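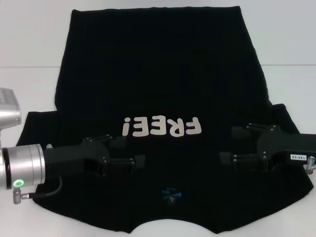
Akbulut:叠得比我妈慢多了,但它半夜不喊累。我就想问一句,深色衣服到底行不行?我们店退货一大半是黑的。

行,有条件的行。下面细说,赶时间,想到哪写到哪。

Kulden 双臂叠衣套装,我们租了一个月,放在 Liranmont 那边的小仓。两条臂,两个平行夹爪,腕部各带一个小相机,头上一个总的。租金每月800,押金600,运费另算(这点客服一开始没讲,扣分)。

开箱和安装
比想的快。说明书翻译很烂,"夹瓜"出现了好几次,笑死。螺丝都给齐了,六角扳手给的那把太短,自己换了长的。标定跑了两遍,第一遍报错,重启就好,原因不明。桌子他们建议白色哑光,照做就行,别省这个钱。原来那张木纹桌试过,边缘识别乱跳。

黑色T恤
重点来了。平铺、正面朝上、有印花的,最稳。印花等于给它一个参照,领口也找得准。纯黑无字的那批就差一截,袖子和衣身叠在一起的时侯它分不清哪层是哪层,会停住,停个十几秒再重新看一遍。能接受,但烦。

统计了一下,这个月一共过了706件,其中47件要人伸手帮。基本全是深色,要么就是太薄太滑的料子。浅色棉的几乎不用管。

带坑条纹的针织料单独说。这种料有弹性,一拉就走形,夹爪力度默认值偏大,我调低两档才正常。袖子折回来那一下最考验人,折厚了,边上鼓起来一块,下一步对折就歪。腕部相机离得近,料子的纹路拍得到,这点比我预期好。

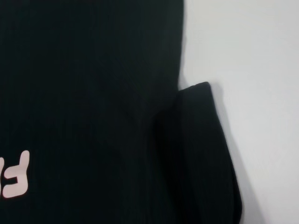

软件
界面一般。中文版有,菜单藏得深。叠法模板给了四种,我们只用方块叠那种。自己录新模板要付费,这个真的有点小气。日志导出是表格,能用,字段名全英文,对着猜。

画面回放倒是不错,三路都能看,哪一步卡住一翻就知道。缺点是手臂动得快的时候腕部那路糊成一片,想看细节只能看头部那路。提了工单,回复说后续版本会改,没说哪个版本。

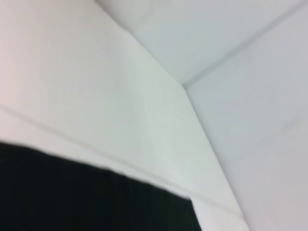
图:腕部相机回放截图,运动模糊比较明显。

噪音
白天无感。晚上隔壁有人抱怨过一次,主要是夹爪开合那个咔哒声,垫了胶垫好些。

跟 Rirkivby 那套比
去年用过 Rirkivby 的单臂款,便宜,但单臂叠T恤基本是在拖着布走,出来皱。双臂贵得有道理。Rirkivby 的客服回得快,这个得承认,Kulden 这边早上九点提的问题下午四点才有人理。

适合谁
量稳定、款式单一的小仓,可以租一个月试试,先别买。款式杂的、深色多的,先寄一箱样衣让他们测,他们收,免费。家用就算了,占地方。

打分:叠衣8,软件6,客服5。

续租了,十一月到期再看。到时候把付费模板也开了试一下,有结果再补在评论区。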